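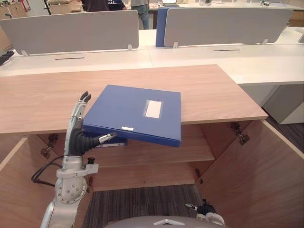 Blue file boxes, meet your new home under the desk.

I have been putting off the paper problem for two years, and in June I finally got to it. I am so happy with how it's going that I have to write it all down while I still remember what went where!

First, the cabinet. It sits right under the pale wood desktop, with two doors and one shelf across the middle, and for ages I used it as a place to throw chargers, tote bags and a rice cooker box (the rice cooker itself went to my sister). Every time I needed an invoice I ended up on my knees with a flashlight. Imke Albers, who has the desk by the window, offered me her spare file boxes if I promised to really use them. They're the thick, stiff kind that stand up by themselves or lie flat without sagging, and they're blue, my favorite. I said yes before she finished the sentence.

My big discovery is that I like them lying down. Everybody told me to stand them up like books, and I tried it, but then I couldn't reach over the top to pull one out without bumping my knuckles on the underside of the desk. Flat on the shelf they go in and out so easily. Tip the front down a little to clear the edge of the desktop, slide, done. I also love that each one has a label in a clear sleeve on the big side, so when I open a box on my desk I can see right away what I'm supposed to be putting into it. There's a smaller label down on the spine for when they're stacked.

Now the sorting, my favorite part (I know, I know). I bought a pack of 1000 plain white labels from Kiterik, and I will be leaving those to my grandchildren. I made four groups:

Money: invoices, receipts, the tax letters.
Projects, current: everything for the Truliso catalog, including the proofs with Ryota's pencil notes.
Projects, finished: the Roro posters and all the old quotes.
Manuals and warranties: even the one for the coffee grinder.

I write the labels in pencil first and live with them for a while before I go over them in pen. "Misc" lasted one afternoon. Mei-kuen Lui walked by, read it out loud and raised an eyebrow, and she was right, so everything in there got a real name or went in the recycling. So much went in the recycling! I had three copies of the same lease.

A few things I'd do differently. I'd measure the inside of the cabinet with the doors open, hinges included, before moving anything. I'd empty the whole shelf at once too, instead of shuffling piles from left to right like I did all morning. And I'd have a snack ready.

Next up is the bottom of the cabinet, below the shelf. I'm thinking mailing supplies on one side and the big sketch pads on the other, if they fit. Narendra says he has a shallow tray I can try, so I'm picking that up after lunch.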